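Dursun Swap & Sell Board > General Talk > Pricing small stuff at the indoor market

threadbare_50
Got a table at the Binness indoor market again. Last August I priced every last thing with little stickers and spent the whole day being talked down from a dollar to fifty cents by people wearing nicer shoes than mine. Thinking of going to one flat price for jewelry and hair stuff. Talk me out of it.

Li-hua Liu
Flat price is fine for the bottom layer. Don't throw a working watch in with the hair ties. I did that in my first year and a dealer had it off the table before I'd finished my coffee. He said thank you, which hurt more.

gravyboat
Disagree with Li-hua. The watch is what gets them to dig. You lose a few bucks on it and sell 30 other things you'd otherwise be hauling home.

Li-hua Liu
I have met your 30 other things, gravy. They were still there at closing.

threadbare_50
For reference, part of the jewelry lot:
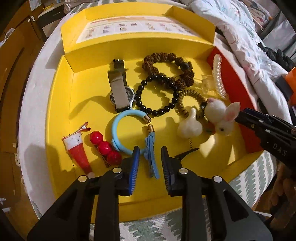
Watch, beads, hair ties, open to offers.

The table fee went up to $155, so I need a better plan than charm.

Wanpen Jaidee
155?? It was 100 when I did it. Are they heating the place now?

threadbare_50
They are not.

Wanpen Jaidee
Then I'd pull the beads and the watch and put a real number on each, and let the hair stuff go as a handful for a dollar. People like a handful. Also bring change. The snack counter at Bastaven Hall will not break a twenty for you, I have begged.

gravyboat
Handfuls are how you get a guy with enormous hands. Flat price, one each, no exceptions.

clomiler_carl
I sold at the Clomiler lot for years and never put a price on anything. Ask them what they think it's worth.

Li-hua Liu
And what did they think, Carl?

clomiler_carl
Around a quarter, mostly.

threadbare_50
OK, going with Wanpen's version. Watch and beads priced separately, rest by the handful. Gravy, you're welcome to come by and measure hands.

Posted 2 January 2023, 14 replies hidden. Log in to view.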